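Vass releases wiping planner for cleaning robots, and says what it will not do

3 min read

GEDVILLE, February 1, 2024 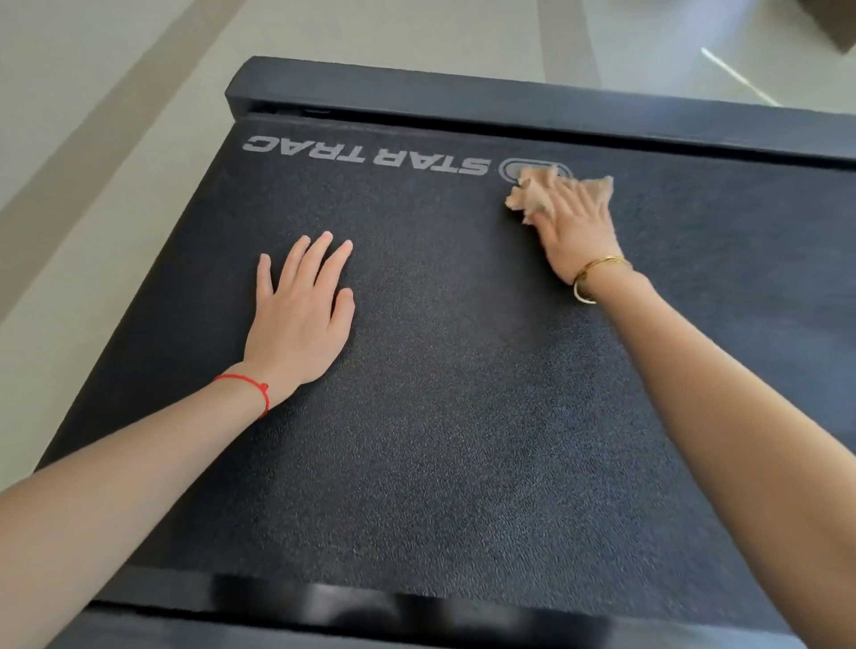
Vass, the Gedville software firm, today released version 9 of Irard, its planning and perception package for robot arms that clean surfaces. The release adds a wiping planner built from recordings of people doing the job by hand. The company is asking customers to read the list of limits before they read the list of features.

"We have all sat through the videos," said Wiesława Rutkowska, who leads the planning team. "An arm wipes a white table, somebody claps, and a year later the cleaner is still doing the work. I would like buyers to be harder on us than that."

Irard 9 was trained and tested on 3059 recordings of manual wiping, all taken from the cleaner's own point of view. Gym equipment makes up a large share. Vass chose treadmill belts on purpose, as a dark, speckled running belt gives a camera very little to hold on to, and older versions of Irard often lost track of which part had been covered. Printed lettering helped them find their place again, until a hand or a cloth hid part of it.

The new version keeps a coverage map of the surface and fills it in from the estimated position of the cloth. It treats the cloth as a shape that changes from one stroke to the next. Earlier versions assumed a flat pad of fixed size, which Rutkowska calls "a polite fiction, and one we sold for too long".

Two-handed work is handled only in part. People cleaning a belt will often rest one hand on it while the other rubs. Irard 9 can label the resting hand and the wiping hand separately in a recording, but it cannot plan for a second arm. Customers with two-armed machines will get a plan for one of them.

In tests at Bovton leisure centre during January, the planner was run on 118 belts. Vass is publishing the full log, including the runs that were stopped by hand. Most of the failures came at the ends of the machine, where the belt goes round the roller and the planner was unsure where the surface stopped. The fix in this release is a wide safety margin, so a strip at each end is left for a person to wipe.

"That strip matters," said Josphat Mabula, operations manager at the centre. "If my staff have to go over to every machine with a cloth anyway, I need to be shown what I have saved. I haven't been shown it yet. They were straight with me about that, so I've agreed to a second trial."

Irard 9 does not judge whether a surface is clean. It reports where the cloth is thought to have been, and Vass has removed the word "hygiene" from its sales pages. Pressure control is still left to the maker of the arm. The planner should not be run on a belt that is plugged in.

The tooling has changed too. Recordings can now be replayed next to the planned path, with a marker wherever the two part ways. Marcelino Rezende, who wrote the replay tool, said it had mostly been used to find mistakes in his colleagues' labels, and some in his own.

Irard 9 is available today to existing licence holders. New licences start at 2000 euros a year for a single arm. A trial copy with the replay tool and the Bovton log can be requested from the Vass office in Gedville.

Press contact: Faith Athumani, Vass, Gedville

Comments (3)

jrotich
Is the coverage map any good under a moving shadow? Our gym has strip lights right behind the arm and version 8 hated it.

Faith Athumani (Vass)
Better than 8, still not good. Runs 40 onwards in the log are the ones to look at.

pamw
So it does the easy middle bit and I do the ends. Same as my husband with the hoovering.

Recent from Vass
Irard 8: notes on withdrawn features
Why we stopped quoting cleaning times
Replay tool: file format changes
Jabari Rotich on testing with other people's robots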